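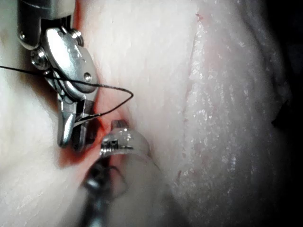

Warance signs heat storage deal with Nuttall district

22 March 2022

The clean heating company Warance will build its first large heat storage plant in the Nuttall district, the company and the district council said on Tuesday. The plant will keep heat from wind and solar power in tanks of hot water below the ground, and give it to homes in the colder months.

In the first phase the system will serve 500 homes, a primary school and the public swimming pool. If the results are good, the network can grow to 3,000 homes. Work on the pipes should begin in October, after the school has finished its own roof repairs.

"We have talked a lot about making clean electricity, and less about what to do with it when there is too much," said Natalie Tunstall, the head of Warance. "On a windy night the turbines near Nuttall are sometimes switched off. With storage we can use these hours."

The total price is $29 million. Warance will pay the larger part from its own funds and from a loan, and the district will give the land and $3 million from its climate budget. The council approved the plan last week after a long meeting, with two members voting against it.

Wendy Hebden was one of the two. She told us that she supports clean heat, but she thinks the contract is too long. "It is for 22 years. We do not know what heating will cost in ten years, and we are promising to buy from one company," she said. She had asked for a review after the fifth year, but this was not accepted. The contract has a review after the eighth year.

The storage method was developed together with Kultance, a small engineering firm that already runs a test tank behind its workshop. According to Lieven Wouters, chief engineer at Kultance, the test tank lost less heat over the winter than the team had calculated. He said the bigger tanks should do better still, as a large volume of water cools more slowly than a small one.

Mr. Wouters also said that the ground in Nuttall is mostly clay, and that this makes the digging slower. The tanks will be covered with soil and grass. Only a low building for the pumps will be visible from the road.

Residents who want to join must have a heat exchanger put in their home. It takes the place of the gas boiler and is a little smaller. For the first 500 homes the installation is free, but the owners have to sign before the end of the summer. People who rent can ask for the connection too — their landlord must then give written permission.

Sheila Rudd lives on the street where the first pipes will be laid. Her boiler is old and she plans to sign. "My main question is the price in winter, and they have shown me the numbers," she said. "The second question is where I will park when the street is open."

The council says it will send a parking plan to every address before the work starts.

A second project, in the neighboring town of Fudel, is still under discussion. Hayley Sedgwick, who leads the energy office there, said the town wants to see one full winter of data from Nuttall before it decides.

We use cookies to improve your experience on this site. By continuing to read, you accept our cookie policy. Accept | Manage settings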